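Josum Wall Cubby Review

Reviewed August 24, 2023

I bought the Josum wall cubby in March to replace a narrow hall table that everybody in the house walked into. It holds keys, mail and a pair of gloves, and it has been up long enough now for me to have an opinion.

The cubby ships flat in a box that is mostly cardboard filler. You get the panels, 4 long screws, wall anchors, a hex key and a folded instruction sheet. The sheet is drawings only. Step three shows the back panel going in from the wrong side, and I had to pull it out again and flip it. Radek Hubáček mentioned the same mistake in the comments under my Wekodier shelf review, so it wasn't just my copy.

Assembly took me most of an evening, including the time spent looking for a stud. The anchors that come with it are soft plastic and one of them spun in the drywall. I threw them all out and used metal ones from the hardware store. If you can hit a stud on at least one side, do that.

Finish is good for the money. The wood is smooth with no rough spots along the front, and the corners meet cleanly. I ordered the orange interior. Kaisu Ikonen, who shares the house, wanted plain, and she still does. The color is strong and looks a shade darker in our hallway than it did on the store page. 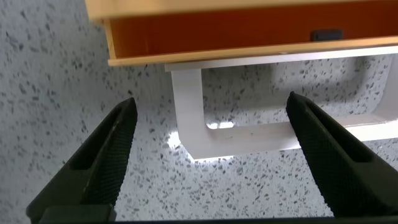
The orange interior and the pale wood lip, from underneath.

The front lip is low. Envelopes stay put if they lie flat, but a stack of catalogs slides forward when you take one from the middle. A slightly taller lip would fix it. Small things are easy to find against the orange, which I did not expect to care about and now do.

Cleaning is a damp cloth. I have had no staining on the inside. One corner on the outside picked up a mark from a bag buckle and it has not rubbed out.

I compared it with the Petchrat ledge before buying. The Petchrat is cheaper and arrives in one piece, but it is open at both ends and things fall off it. The Inatbridge version is closed in like this one and comes with better hardware. It was out of stock for weeks, so I gave up waiting.

Good: solid corners, smooth finish, easy to wipe down.
Bad: useless anchors, one wrong drawing, low lip.

I would buy it again, with my own anchors. Josum also sells a double-width model that I have not tried.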